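Chapter 3
Reading an Expedition Album

Filed under: Textbooks > History of Photography > Travel and Survey

Most expedition albums were put together after the journey was over. The person who pasted in the prints was often not the person who made them, and the captions were written later still, from notes or from memory. A student who opens the album at the first page and reads it like a diary will soon run into trouble.

The Nirdale album is a good place to start. It holds 41 prints from a survey party that spent one summer mapping the upper valley above the trading post at Rerkden. The prints are mounted on 15 leaves. Six of them show the party itself, three show the post, and the others show passes, river crossings, and camps. The captions are in two hands. The first hand uses pencil and gives place names only. The second uses ink and adds ranks, duties, and remarks on the weather.

Where the two hands disagree, earlier writers have trusted the ink. This chapter takes the other view. The pencil names follow the spelling used in the party's route book, and the ink names follow a map printed after the party came home.
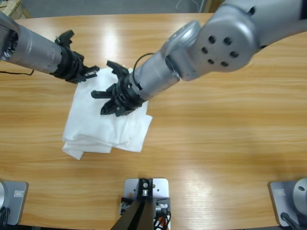
SOURCES AND METHODS

The chapter uses three kinds of evidence. The first is the album. The second is the route book, kept by the survey clerk, with entries for each camp and the hour of departure. The third is the Kröger inventory, a list of glass negatives drawn up when the party's equipment was sold. The inventory gives each plate a number and a short title, such as "Bridge, from below" or "Porters at Gesteck, morning."

Negative numbers are the most useful of these. A number scratched into the edge of a plate will usually print as a pale mark in the corner, unless the print has been trimmed. In the Nirdale album many prints were trimmed to fit the leaf, and the order has to be worked out from shadows, snow cover, and clothing.

Group portraits need extra care. They were posed, often with borrowed coats and hats, and the seating shows how the leader wanted the party to be seen. The porters at Gesteck stand in two rows, with the headman at the left. In the route book he is paid as a guide. The ink caption calls him a servant.

Section 3.1 begins with the pencil captions and the route book, leaf by leaf.

Shares: 6 | Comments: 3

Comments

mapdrawer: Does the inventory give plate sizes? My edition has no table for this chapter.

L. in the library: The table is at the back, after the glossary. Sizes are in the last column.

oldprints: We read this in March for a seminar. The part on trimming was useful, but I still think the ink hand knew Rerkden better than the chapter allows.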